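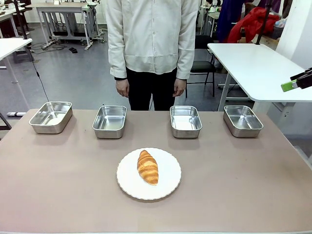 Steel trays and a croissant on a white plate.

Peltley Halt is a request stop on the Avex branch line, between Peltley village and the old brickworks. One platform, one track. Trains call only when a passenger signals to the driver or tells the guard beforehand. It is the least used stop on the branch but has the only step-free path to the river meadows.

History
Opened with the branch as a goods siding for the brickworks. Passenger platform added later, built of timber, 100 feet long, enough for two coaches of the period. Siding lifted after the works closed. The timber platform was replaced in concrete, on the same spot but slightly higher, and the run-round loop went at the same time. A proposal to shut the halt was dropped after the parish objected – the bus to Avex had already been cut to one return trip a day and there was no other way of getting to the secondary school.

The name has changed twice. Early timetables give Peltley Siding, then Peltley Brickworks. The present name dates from the concrete platform, although older residents still say "the Siding".

Facilities
Waiting shelter with bench, lighting, cycle stands, help point. No ticket machine; tickets bought on board. No car park. There is a lay-by on Vlachou Lane, 300 metres from the platform gate, which floods in wet winters. Toilets at Avex only. The clock was taken down for repair and has not been put back.

The ramp from the lane was rebuilt to a gentler slope with a handrail on both sides. Before this wheelchair users had to travel on to Avex and come back by taxi.

Services
Hourly in each direction on weekdays, every two hours at weekends. Last train towards Avex leaves at 21.40. From October the first morning train starts one stop further up the line and is often full by Peltley. Only the front door opens at the halt on four-coach trains, as the platform is to short for the rest.

Passenger numbers
The yearly count was 385 in the first year that seperate figures were kept for the halt. It passed 1000 after the hourly timetable came in. Earlier totals were lumped in with the village station and can't be compared.

Adoption scheme
The halt is looked after by the Namemard Line Group, which also covers two other stops on the branch. Work so far: shelter repainted, planters along the fence, a local map by the gate, a bookshelf in the shelter. The group has asked for a later evening train and for a platform extension. The train is under review – no decision on the platform.

See also
Avex branch line
Peltley brickworks
Request stop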